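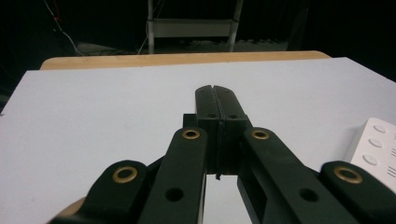

18 December 2023

Rebound rig, match ball tests, second batch. Fisurov balls inflated to the club's usual pressure, left overnight, then dropped from 208 cm onto the turf sample. Mean rebound 162 cm over 13 drops. Too high for worn turf, so the infill needs checking before anything goes to Uvia.

Zisteck release held fine. The Thakur timing gate missed 2 drops - both repeated, both repeats in the mean. Gate threshold is still at the October setting and has not been touched.

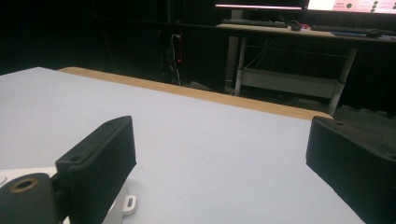 Bounce on a hard surface is next, as a reference for the turf numbers. The concrete slab is the obvious choice, but it slopes toward the drain. A bench top would do for low drops only. The white one with the light wood edge strip is smooth enough, though a ball landing near the strip should be thrown out of the set. Keep drops to the middle and log the landing point each time.

To do: sieve infill, reset gate, recheck pressure on the two oldest balls - valves suspect.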